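Quick one, am typing this on my lunch. Spent the morning with the Fandano safety notes and they're fine as far as they go. They don't go very far. Two pages on walking, half a page on the stop button, nothing at all on hands near furniture. So we've been writing our own at Doolan, and Ryota wants them up somewhere people will read them.

Where we've got to. Stop button held by a person, not left on a desk. One talker at a time, and the talker isn't the one with the button. Feet flat and still before either arm goes above waist height. Tie back any loose cable at the wrists, and check again after every break becuase they creep. Fix the cabinet first, then run. 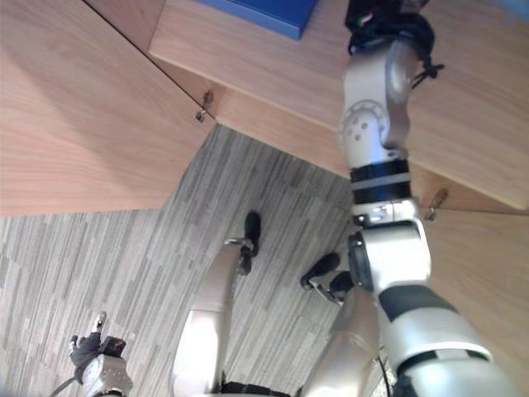
Logging is where we argue. Tolera wants every touch written down, even the dull ones. I said only the ones that surprised us. He won, and the sheet is now at 486 lines and noone has time to read it. Still, Ningsih found two odd grip settings in there that I'd have skipped, so fair enough.

Not sorted yet: how close can a visitor stand? Prumville say arm's reach plus a step. Whose arm, ours or the robot's? Have asked. No reply since July.

Right, back to it. Draft 13 goes round tonight, shout if you want a copy.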